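Gredwood Toy and Household Library: August report to the Wikel Fund

This report covers the second half of the grant year. The library lends toys, kitchen things and craft supplies to families in Gredwood and Branard. The grant pays for rent, shelving and one part-time post.

We now have 259 member households, up from 217 in the last report, a gain of 42. Most of the new members live in Branard and joined after we began opening there in the evenings. The Satti Road branch has been slower. It lost 5 weeks to a burst pipe in the stockroom, and loans there have not come back to where they were.

Returns are still our main cost in staff time. Every item has to be checked, cleaned and put back in the catalog before it can go out again, and small items take as long as large ones. We have moved to a 10-day turnaround – the old target was three weeks – and have met it in every month except the one with the pipe.
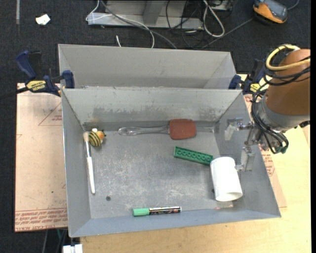
The late fee was dropped in the spring, as agreed with you. Overdue loans went up for a month and then settled. We would like to keep it that way through next year.

Rent at Branard goes up in the fall. We can cover the increase from membership income until the end of the lease, but not after that. A separate request will follow. The shelving money is fully spent. The underspend on printing is small and we ask to carry it over to cleaning supplies.

Next period we plan to reopen the Satti Road stockroom, finish the catalog and set up a repair evening at Branard.

Comments (3)

branardmom: Will the repair evening take sewing machines? Mine skips.

T. from Satti Rd: Glad the fee is gone. Please fix the drop-off door, it sticks.

oldshelf: What time does Branard close now? The sign still says 6 pm.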